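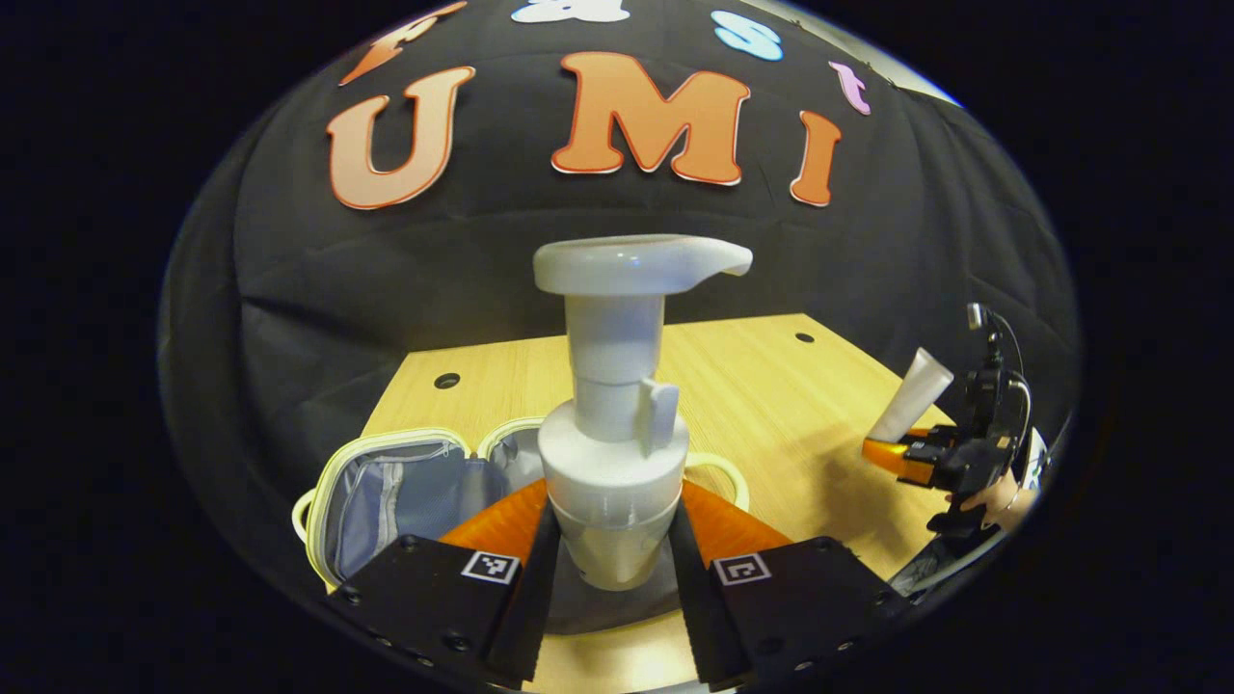 1/ Table and backdrop thread, bc people keep asking in replies and I keep typing the same answer

2/ Starting with the letters. Foam. The orange UMI ones are the big row, the smaller mixed colors go above. Cut them with a plain craft knife, new blade every few letters or the edges go crumbly

3/ Do NOT use scissors on thick foam. You get a slope. Did a whole S with scissors once and it looked chewed

4/ White outline on the orange U is my favorite bit of the entire wall. Orange straight onto black is already loud but the white makes it pop from the doorway

5/ The M has just a thin red and white edge. Yes they don't match. No I am not redoing it

6/ Small row: orange F, then there's a light blue s and a pink t over on the right. Odds and ends colors. Big row got first pick of the orange sheets, small row got whatever was left in the bag

7/ Cloth. Black, the cheapest that isn't see-thru. Mine came off a remnant pile at Morsy in Hunthorpe, 10 dollars for the piece. Would pay it again

8/ It creases. Look at it. Soft folds everywhere. I steamed it in July and the folds were back in 2 days so now I leave it

9/ Ok wait – one thing on the steaming. Take the letters off FIRST. Foam plus steam = curly foam. Lost a perfectly good A that way

10/ Someone asked how the letters stay up. Sticky dots held for one afternoon. Double sided tape was better but pulls fuzz off the cloth when you move them. Ended up with small stitches, black thread, one at each end of a letter. Boring job, put a podcast on

11/ Lay out the whole word on the floor before you stitch anything. I eyeballed the spacing the first time, ran out of cloth and had to unpick the lot

12/ Cloth doesn't reach the full width, there's a strip of pale gray wall at the right. Bothered me for a week. Doesn't now. Well. A bit

13/ If you're buying for a whole wall measure the wall and THEN add some for the folds. Flat width is not hanging width. Learned that standing in the room holding both ends

14/ Table!! This gets the most questions and it's the least interesting thing I own

15/ Light wood, beigey yellow grain, goes with everything. Clasden, the plain one, from the second hand place behind the bus depot. Paid 70 for it, talked down from more, felt smug all day

16/ Two round holes in the top, one left side, one toward the far right back corner. They were there when I got it. I'm guessing cables? If you've got a Clasden with the same holes tell me what yours are for

17/ Things the holes have eaten so far: a pencil, a bottle cap, most of a roll of washi tape (went in on its side, got wedged, had to go at it from underneath)

18/ Was going to plug them with those plastic covers. Measured wrong, bought wrong, they're in a drawer. Will get to it evntually

19/ Against the black the light wood looks really clean, you get that hard straight line where the table stops and the cloth starts. Tried a dark table before this and everything just sank

20/ Soap pump now, that's the other one people ask for

21/ It's the tall white one. Wide flat pump head, skinny stem, then the body is like stacked rings. Slightly see through right at the bottom. Jara, from their bathroom stuff, think they still do it

22/ Why I like it: the flat head. You can press it with the back of your wrist if your hands are gross. The little round button kind, no chance

23/ Why I don't: the rings. Soap drips run down and sit in every single groove. Old toothbrush, warm water, two minutes. Do it when you refill or it goes crusty

24/ All that white is shiny too, the top of the head catches any light going. If you want it for product type shots turn the spout sideways and keep the lamp low. Or don't bother, the shine's kind of nice

25/ Refilling. Small funnel, pour slow, stop well short of the top. The stem takes up more room than you'd think and if you fill it to the neck it comes up all over your hand when you put the pump back

26/ If the pump goes stiff run it with just hot water for a bit. Thick soap clogs it. I cut mine with a splash of water now and it's been fine. Too much splash and it squirts across the room so, go easy

27/ White on black is the whole trick by the way. Tried a clear bottle against the same cloth and you could hardly see it. Tried navy, gone. White bottle reads from anywhere

28/ Reply I keep getting: is it heavy. No

29/ Other reply I keep getting: do you sell the letters. Also no, but I'll post the outlines if I can find the file. Print, cut, trace onto the foam with a white pencil. Flip them and trace on the BACK so you don't have pencil lines to rub off. Backwards letters obviously. Obviously I forgot this once

30/ Keeping black cloth decent: lint roller top to bottom, never side to side, it drags on the letters. Five minutes. Any pet in the building and it's every day

31/ Table gets a damp cloth then a dry one. No spray, the spray left rings on mine that took ages to get out. Wipe round the holes too, crumbs collect on the edge there

32/ Ok costs since I said I would – table 70, cloth 10, foam I already had, pump I honest to god don't remember. Thread, whatever thread costs

33/ This thread has got way more looks than I expected, 2000 saves on the last one?? over a tablecloth basically. Hello new people

34/ Stuff still on my list: plug the holes, sort the gray strip, cut a spare I, the orange ones get dinged at the corners

35/ For the person asking about foam thickness – go thicker than you think. Thin stuff curls off the cloth by itself after a while, thick stays put and throws a little shadow. Harder to cut tho

36/ And for the one asking if kids can do it: the tracing and the layout yes, let them pick the colors too. Knife part is a grown up's

37/ Off to look for the outlines file. If it's not on the old laptop I'll just retrace them off the wall and post that, give me til the weekend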